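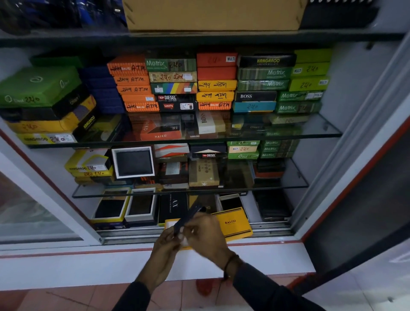

**[Small Shops list] Display & Stock**

**Re: Wallet cabinet, face-out or stacked?**

Efren Rivera wrote:

> I redid the leather goods cabinet in March and I'm convinced. Stack everything closed on the upper shelves, prices in marker straight on the box, and keep a row of open boxes lower down so people can see what they're getting. You fit three times the stock in the same footprint and you never have to run to the back. The price is right there. No tags to fall off, no little stands, no printing. I got 562 boxes into two cabinets and sales went up the same month. I don't see why anyone would do it another way. Sarmiento has been telling people to "let the product breathe" for years and all that breathing is rent.
>
> Will answer questions if anybody wants measurements.
>
> Efren

Efren, I have questions, and they aren't about measurements.

First, sales going up the same month. Compared to what? You also moved the cabinet next to the register, if I remember your earlier post right, and you'd just had the Dramari order come in after weeks of having nothing new. I'd want to see the same cabinet in the same spot for a full season before I gave the stacking any credit. I tried something close to it two years ago and my numbers didn't budge.

Second, marker on the box. I know it's fast. I know everybody does it. But a wallet is a gift item for a lot of people, and the box is half the gift. Somebody buying for their father doesn't want 249 across the lid in black marker. You either hand it over like that, or you dig out a clean box, and now you're running to the back after all. And what do you do when the price changes? Cross it out? I've seen boxes with two prices crossed out and a third one squeezed into the corner, and the customer will always want to pay the lowest one they can read.

Look at this cabinet. It's about as full as a cabinet gets, and it's your method or near enough.
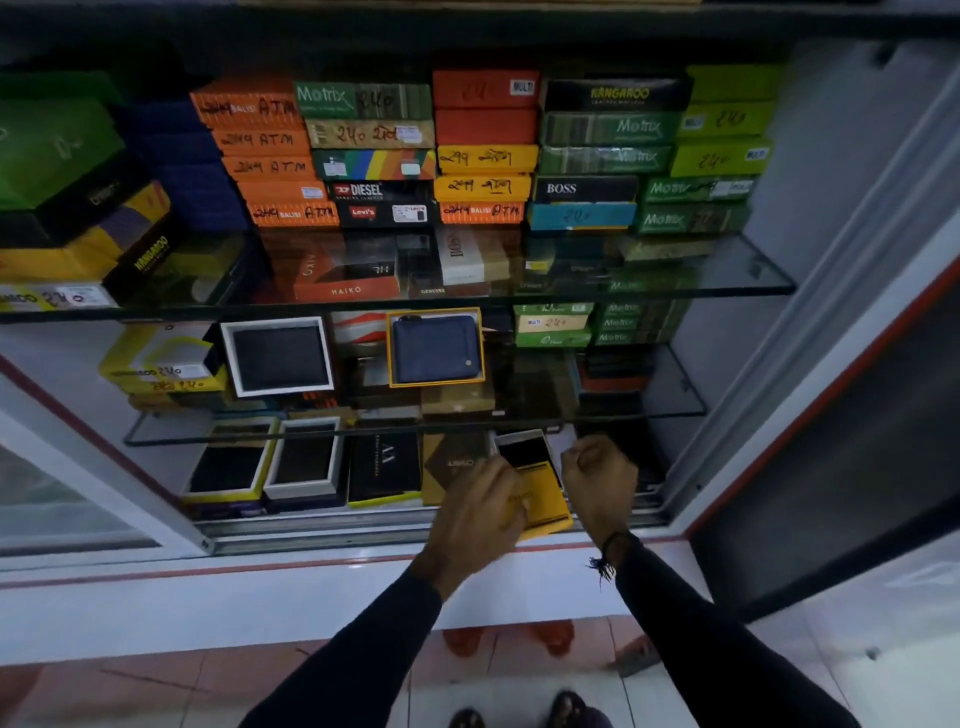
*Closed stacks up top, 240s and 249s in marker, a couple of open boxes on the middle shelf.*

I'll give it this much: the columns are mostly by brand and price. Most of the orange BALISI boxes marked 249 stay together, the lime-green ones are together on the right, and you can read a price from where you're standing. That's better than my place in December. But look at what's happening with the brands. KANGAROO turns up on the left and again over on the right. Green Motrix boxes are in more than one spot, and on two different shelves. If a customer says "show me what you have in Motrix," you're pulling from all over and restacking when they leave. With a tall column, the one they want is going to be at the bottom. I don't need a study to tell me that.

You'll say it doesn't matter when nearly everything is 240 or 249. Maybe. Then I'd ask why bother writing it on every single box. One card on the shelf would do the same job and leave the lids clean.

Third, the open boxes. This is the part of your plan I like, and it's the part you spend one sentence on. Nobody falls in love with a closed lid. The color of the leather, whether it zips, whether there's an emblem on the front – that's what gets a hand into a pocket.

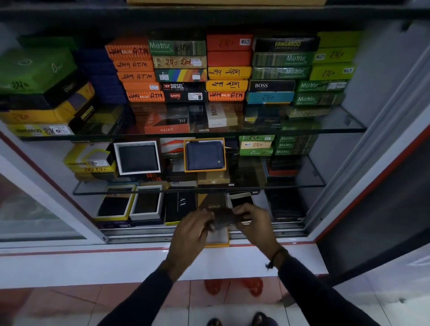 *Dark brown wallet, tan box. The navy one on the shelf above has a small round emblem.*

Dark brown and navy look nearly the same behind glass in bad light, so if you're going to open only a few, open the ones that differ. And put them at eye level. A customer isn't going to crouch to look at the lowest compartment, and I don't blame them. I put my best sellers down there one spring and had to dust them in June.

I asked Ana, who did windows for years, and she said the same thing about height but disagreed with me about the lids. She thinks a wall of bright boxes tells people you're cheap and well stocked, and for some shops that's exactly right. Fine. We're none of us selling Rolex. But then say so, Efren. Say it's a method for moving a lot of wallets at one price. Don't tell the whole list it works for everybody.

What I'm doing for now: 73 boxes out, the rest in the back room in labeled cartons, one open box per style at chest height, shelf cards for prices. It takes me longer to refill. I may be wrong about the whole thing and I'll post numbers if I keep it up through the summer.

Has anyone here tried removable stickers on the coated boxes? Mine either fall off in a week or take the print with them.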